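Whitfield Catering, Plusuvstead kitchen
Staff and management meeting on the breakfast line
May 20, 2022

Present: Emília Čierny (chair), Sipho Ngcobo, Etenesh Teshome, Zyanya Escobedo (minutes)
Apologies: Nokuthula Coetzee

1. Minutes of the last meeting
Agreed, with one correction. The figure for breakfast trays under item 4 should read 1051, and not 1015.

2. Toast station
Sipho reported on the arm. Work is still on single slices, with the toaster, plate and dish kept inside the enclosure. The order of work is the one staff agreed in the last round: one slice at a time, held near the top edge, with no stacking until single slices are reliable. He has logged 820 attempts so far and will circulate the results by type of bread.

Etenesh asked who clears up crumbs and dropped slices. At present it is whoever is nearest, usually someone on trays who then falls behind. Agreed that it should be a named duty on the rota.

Emília said the early shift had asked whether they could stop the arm themselves. They can. Sipho will show each person how before they next work beside it.
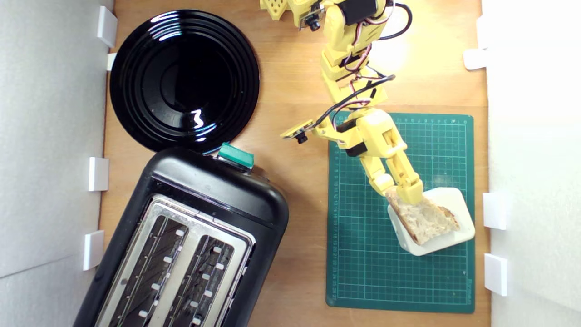
3. Jobs and hours
Etenesh read out three questions from the kitchen staff.
Will hours be cut? Emília said contracted hours stay as they are until the review in September. She could not give an answer beyond that and would put this in writing.
Who is responsible if a tray goes out wrong? The shift lead, as now. Etenesh did not think this fair if the lead has had no training. Noted, and carried to the next meeting.
Is there extra pay for minding the station? Not decided. Emília to raise it with Nokuthula.

4. Training
Two places are available on the Zoretti course. Zyanya and one person from the early shift to go. Travel time will be paid.

5. Any other business
The Fostetti dishwasher is leaking again. Engineer booked.
Lockers: keys still missing for the end row.

Actions
Sipho: stop procedure for early shift; results by bread type
Emília: letter on hours; pay question
Etenesh: add clearing duty to rota

Meeting closed. Next date to be confirmed.

Whitfield Catering, Plusuvstead | Contact us | © 2022 | Back to top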